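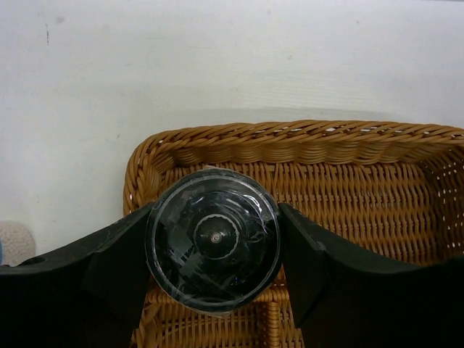 Stillus Two-Finger Gripper for Light Household and Bench Work

The Stillus is a parallel gripper for small arms, sold by Rindico to labs, repair shops and people who want to find out which chores a machine can take over. Putting things away is the job most buyers try first. A round container with a glossy, clear end is a fair test of it: the surface is smooth, the reflections can confuse a camera, and the fingers have to press on both sides of a curve. The angled contact pads are made for shapes like this, and a wicker basket makes a forgiving place to set the item down.

What it can do now: pick up single items from an open surface, move them and release them into a basket, bin or tray. Rigid items give the best results.

What it can't do yet: fold laundry, unscrew tight lids, or sort a full drawer without help. Soft goods such as towels can be gripped but seldom end up where you want them. We don't recommend the Stillus for glassware or for unattended use in a kitchen.

Specifications
Fingers: 2, matte black
Rated payload: 500 g
Warm-up before first use: 10 minutes
Part number: 2310

In the box: gripper, mounting plate, cable, spare pads. The arm is sold separately. The Charvát adapter is needed for older wrists.

Finger pads pick up light scuffs with use. Replace them when items begin to slip.

Questions about fit or shop-floor use go to Hafþór Thygesen at the Urkunska service desk. Please have the part number ready.

Page updated 2020-06-03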